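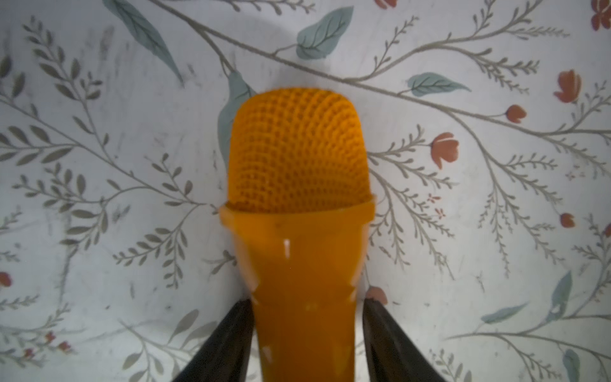 *An orange handheld microphone.*

Residents of the Zallby district have asked me on several occasions to set down in writing how our spoken history evenings are arranged. I have served as convener of these evenings for six seasons, and the present post is intended to answer the questions that reach me most often. It is also, I admit, a personal record. The views on length, seating and the treatment of speakers are mine, and the library should not be held to them.

## Origin of the evenings

The series began after the closing of the Givden button works, when a number of former employees wished to speak about their years there. The library offered the reading room. The first gathering was planned as a single event. I had put out 28 chairs, and we borrowed more from the children's section, which meant that several retired foremen spent the evening with their knees close to their chins.

The format settled during that first season and has changed little. One person speaks on a subject from his or her own life. The talk lasts 40 minutes. A short interval follows, then questions from the room. Everything is recorded, with the written consent of the speaker, and the recording is kept in the local collection on the upper floor.

Subjects have included the laundry on Ríos Street, the winter the river road was closed, the keeping of pigeons, and the rules of a card game that appears to have been played only in two buildings near the depot. The card game drew the longest discussion of any evening to date. Two brothers disagreed on the scoring, and their disagreement is preserved in full.

## Selection of speakers

There is no application form. Names are suggested by residents, and I call on each person at home or speak with them by telephone. Many decline at first. The usual objection is that nothing of interest has happened to them. I have learned to ask instead about a particular room, tool or journey. A woman who told me she had no story to offer later spoke in great detail about the order in which coats were hung at her primary school, and what it meant to be moved one peg to the left.

Preference is given to first-hand accounts. A talk on the history of the Ulivon bakery taken from newspapers would be welcome elsewhere, and the library has a lecture program for that purpose. We would rather hear from the person who loaded the van. This rule has caused some offense over the years, chiefly among people who have done careful research, and I regret that. I would still keep it.

Speakers are not paid. They receive a bound transcript of the talk and two additional copies for family members.

## Preparation

I meet each speaker once before the evening, normally in the afternoon and for no more than an hour. A longer meeting does harm. The speaker tells the best parts of the story to me, and by the time the public arrives those parts have become shorter and flatter.

The following points are agreed at that meeting:

- the opening sentence, which the speaker should know by heart
- any names that should be left out
- whether photographs or objects will be passed around the room
- the signal I will give when five minutes remain

Written notes are permitted. Full scripts are discouraged but not refused. One gentleman read every word from typed pages and was excellent, and I have been less strict on the matter ever since.

Names require particular care. Zallby is a small district, and an account of a quarrel at work will often concern someone whose daughter is seated in the third row. I ask speakers to consider each living person they intend to mention. Where there is doubt, we use a job title. "The second shift supervisor" has become a famous figure in our recordings, although he is at least four different men.

## Conduct of the evening

Doors open at 6 and the talk begins on the half hour. Coffee is served in the interval only. During our second season it was available throughout, and the transcripts from that year contain a great many spoons.

Chairs are placed in a shallow curve with an aisle on each side. I moved away from straight rows after noticing that people at the back spoke to one another and people at the front did not speak at all. The speaker may sit or stand. Most choose to sit, and a small table is provided for water and papers.

Questions are taken one at a time. I ask members of the public to give their name, to keep to a single question and to allow the speaker to finish. Corrections of fact are accepted, and are often valuable, but they are held until the end. It is discouraging for a speaker of advanced years to be told in the second minute that the bridge was painted green.

Pauses should be left alone. When a speaker stops, the natural impulse of a host is to help with a word or a new question. I did this constantly in the first season and I can hear myself doing it on the recordings. In nearly every case the speaker was about to continue.

## The collection

The local collection now holds 168 recordings, including the shorter ones made at home with residents who could not attend. Each is listed by speaker, subject and street. The street index was proposed by Tiziana Pace of the reference desk, and it has proved the most used of the three. People come in wishing to hear about the place where they grew up, and they do not always know who lived there before them.

Recordings may be heard on the upper floor during normal opening hours. They may not be copied without the agreement of the speaker or the family. Transcripts may be borrowed for the standard period. Several of the early ones contain errors in the spelling of surnames, for which I am responsible, and corrections can be left at the desk in writing.

## The coming season

The new season opens in September. The first evening will concern the allotment gardens behind the old depot, and the speaker has asked that those attending bring any seed tins or plot cards they may still have. Admission is free, and no booking is required. Those who need a chair with arms should tell the front desk in advance, as there are few of them and they are claimed early.

I would also welcome suggestions for speakers from the upper part of Ríos Street, which is poorly covered in the index. At present we have one recording from that end, and most of it is about a dog.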